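4.2 Press releases and repeated claims

We compared 670 press releases from Grelolberg with the news items that followed them. In 23 of them the main claim was changed before printing.
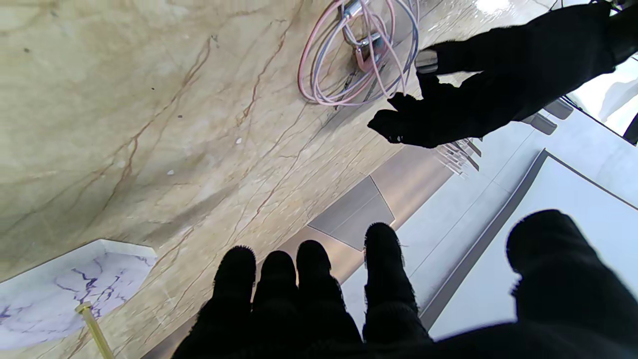

The other claims were copied almost word for word – also the adjectives.
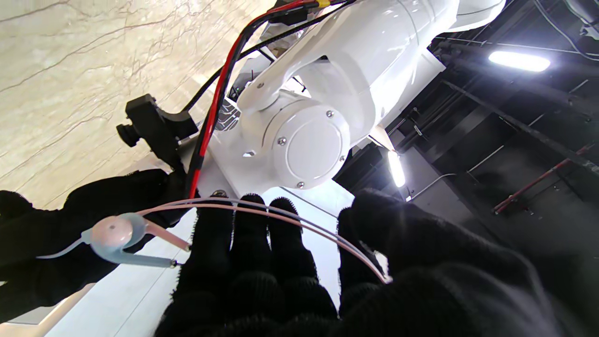
Figure 2. Black-gloved robotic fingers with two thin tubes across them.

Short releases were copied more often, as Jasińska also found.
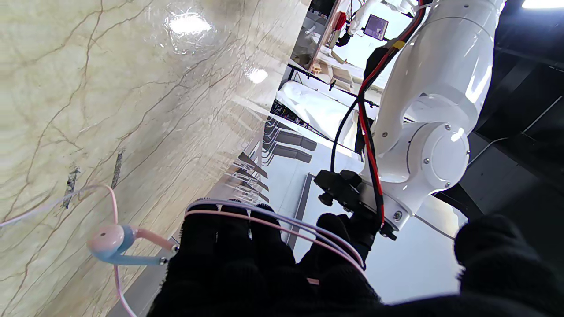
We asked two editors about this practice. 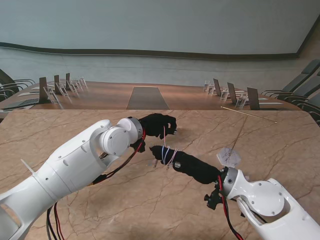 Abdul-Rahman Eshun answered that his desk had no time to call the sender, and that a clear release was printed as it came.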